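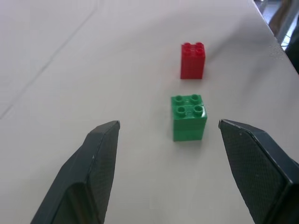

Wrist camera or head camera for picking toy bricks with two arms?

Posted by brickmonger

We have a two-arm setup with parallel grippers and we're trying to decide where the cameras should go. The task is as grand as it sounds: pick up a toy brick, put it on another toy brick. Up to now I've had one wrist camera per arm and one at head height, and my boss would like to know why the budget contains 3 cameras for a job most toddlers do with none.

The wrist view is lovely for the last few inches. I can see both fingertips and the studs, and whether the brick is lined up with the gap or off to one side. It has no idea what the other arm is doing. The head view knows where everything is:
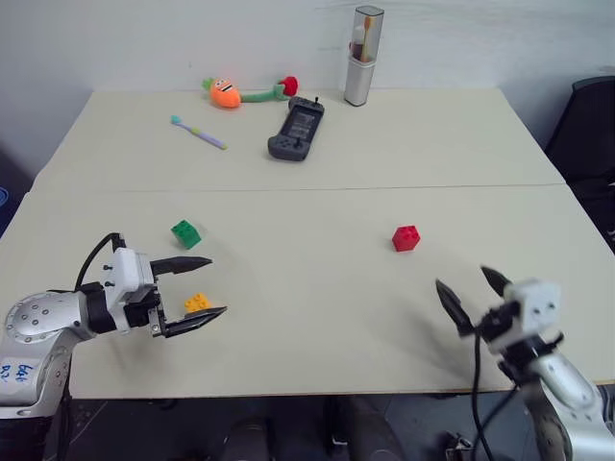 Jarmo Saarinen
Keep both, and stop feeding them in at the same weight. We ran 2 policies on the Linum controller, one with the head camera only and one with everything. Head only found the right brick every time and then closed the fingers a little beside it, with great confidence. It can't judge height from up there. Drop the head view for the last stretch of the approach and let the wrist take over.

Also check your exposure. A white table and black fingers will drive auto exposure crazy. Lock it.

kornent_fan
Just get the Kornent gripper, it's way better. Had mine since November, no problems.

Durkemano
The gripper wasn't what they asked about, but since we're here: finger shape does matter for the wrist view. Wide fingers hide the brick at the exact moment you want to see it. We tried 7 sets and kept the narrow ones, which grip worse and see better – pick your poison. If the view is still blocked, tilt the camera bracket a bit toward the fingertips and redo the calibration. Yes, all of it. I skipped that once and spent an afternoon picking up air.

brickmonger
Thanks, trying the handover idea first. Exposure was on auto, on both arms, and I would rather not discuss it. Kornent is noted.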